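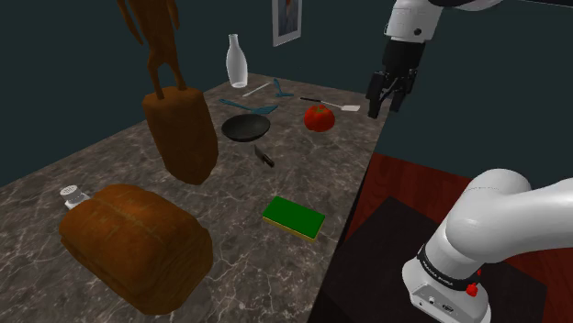 Re: Voso cough syrup for under-sixes?

Obaidul Sivakumar wrote:

> We switched to Voso in March and both kids slept right through. The leaflet says it was tested on 166 children. The Plisdale pharmacy has the big bottle for less than Genton. Well worth it!

Glad they slept, but I'd want more than that before I bought a bottle. Coughs from a cold mostly clear up by themselves, so "we gave it and it got better" would be true of warm water too.

I read the same leaflet. It says 166 children, and it doesn't say what the other group got, or if there was another group. The website says 1,169 "happy families" - that's a survey, and they don't print the questions. Those two numbers have nothing to do with each other. 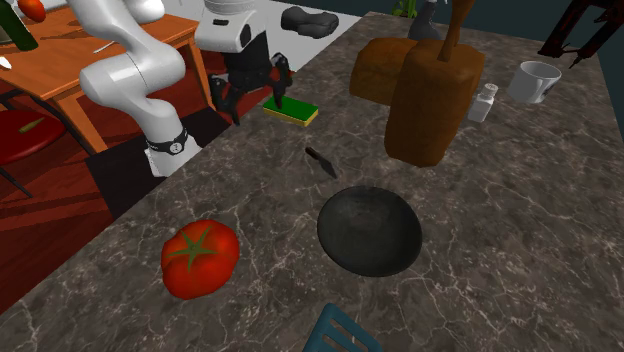 Green and yellow sponge on the marble counter.

Also, the Plisdale price is for the new size. Check the cost per dose before you call it cheaper.

Our doctor at the Navaratnam clinic told us to skip cough syrups at this age and call if there's any trouble breathing. Does anyone have the full study? If it exists I'll read it.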